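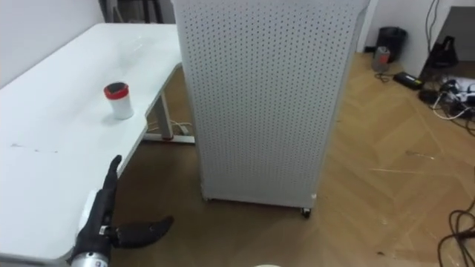 Photo: Benito Arroyo / Plullow Rooms project

Plullow Rooms: air and furniture improvements
Interim report to the Clendeo Fund
Prepared by Begoña Rivas, project manager, Himstead Studios
October 9, 2023

Purpose of this report

The grant agreement asks for an interim report once the first purchases have been delivered and put into use. It covers work up to the end of the first stage. Spending is reported on the separate finance form, which has already been sent.

Background

Himstead Studios lets out workrooms in the Plullow building to small teams and makers, and to evening classes. More than 143 people hold a pass for the building. The rooms on the upper floor are the newest part, but the windows there open only a short way and the ventilation was designed for offices with a desk or two in them. Tenants had complained for some time about stuffy air in the afternoons and dust settling on work left out overnight. The furniture was a mixture of what earlier tenants had left behind, some of it too heavy to move for cleaning.

The fund agreed to support three pieces of work: air purifiers for the upper floor, new tables, and tidier power and data cabling. Small fixtures such as hooks and bins are being paid for by Himstead.

Progress against the plan

Air purifiers. All six upper-floor rooms now have one. They were ordered through Benítez and delivered together in August. We chose a floor-standing model on castors over a wall-mounted one, partly on cost and partly so that tenants could shift it when they rearrange a room. Delivery was on time. One unit arrived with a dented side panel and was exchanged without charge.

Tables. 15 were ordered and all have been delivered. They have plain white tops and light grey metal legs with a flat bar for a foot, and they stand more steadily on our floor than the old ones did. The tops wipe clean, although grey scuffs and pencil marks do build up. A mild cleaner takes most of them off. We tried a stronger one on an old offcut and it dulled the surface, so the cleaning sheet now says mild cleaner only.

Two of the tables are still in store. They were intended for the corner room, where the tenants have asked to keep their own bench until their current job is finished. We have agreed to this and will place the tables at the changeover.

Cabling. This is behind. Sockets have been added in the rooms that needed them and the new cable covers are on site, but the covers have only been fitted along the corridor side. In the rest of each room, leads still run loose across the floor to the table feet. It is the item tenants mention most often when Benito Arroyo does his walk round, and it makes sweeping slow. The fitter we had booked was called away to another job and we did not want to use glue-down covers without him, because the floor covering is under guarantee.

Small fixtures. Hooks are up in every room. Bins have been delivered but the lids do not fit well and are being sent back.

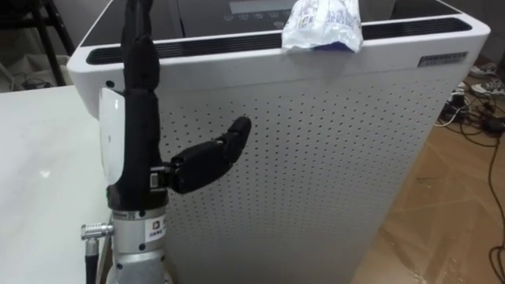
Placing the purifiers took longer than choosing them. The supplier's fitting notes ask for clear space on the intake and outlet sides, and our rooms are short of clear space. In the first week several units were pushed tight into corners or had coats hung over them, and in one room somebody had taped a rota to the front. With a tall unit like this one, where the perforated front panel is such a large part of what you see, it is easy to treat it as a cupboard door. We have since put a short notice in each room asking people to leave the panels uncovered. Units may stand beside a table as long as nothing is stacked against them. Benito checks positions on his rounds and moves any that have drifted.

Use so far

Purifiers are switched on by whoever opens the room and switched off at closing. We considered timers but left them out, as the rooms are used at irregular hours and the timers would have needed constant changing. The middle fan setting is the usual one. The highest setting is too loud for anyone on the telephone and is mostly used after sanding or cutting card.

Tenants were asked for comments at the end of August and again last month. The comments are short and we have not tried to turn them into scores. Most say there is less dust on surfaces in the morning. Opinion on stuffiness is mixed - a purifier does not bring in outside air, and we should have made this clearer to tenants when the units arrived. We now ask people to open the windows at midday as well. One evening class said the room smelled less of glue. Another found the hum distracting and turns the unit off during the talk at the start of the session, which seems a sensible arrangement.

The tables have been well received. The white tops reflect more light than the old dark ones and two rooms have stopped using their desk lamps in the daytime. A few people find the surface slightly too shiny under the ceiling lights. Mats can be borrowed from the front desk.

Problems and changes

Cabling is the only item that affects the timetable. A replacement fitter has visited and given a price within the budget line. He can start once the evening classes break up, and will take the rooms one at a time so that no tenant loses more than a day. Until then we have asked tenants to keep leads tucked close to the table legs and away from the door. Castors have caught on a lead on at least one occasion, so purifiers should be lifted over cables and not rolled.

Filter storage is a smaller matter. Spare filters came in the same delivery and are bulkier than we had allowed for. They are on the top shelf of the cleaning cupboard for now, and we would like to move them somewhere drier before winter.

We are not asking for any change to the grant total. We do ask for permission to move the amount saved on table delivery across to cabling, where it would pay for covers at the doorways as well. These were left out of the original bid. The amount is shown on the finance form.

Work in the next stage

Fit cable covers in all six rooms, starting with the corner room.
Place the remaining tables.
Return the bins and agree a replacement.
Carry out the first filter check on every purifier and record the date on the side of the unit.
Collect a further round of tenant comments, with a separate question on noise.
Revise the cleaning sheet and post a copy on each door.

Filter changes will be charged to Himstead's own running costs after the grant ends, as set out in the bid. Benito has asked Benítez for a fixed price on replacements and we expect to have it in time for the final report.

Questions about this report should go to Begoña Rivas at the Himstead office. Visits to the upper floor can be arranged in the mornings, when the rooms are quieter.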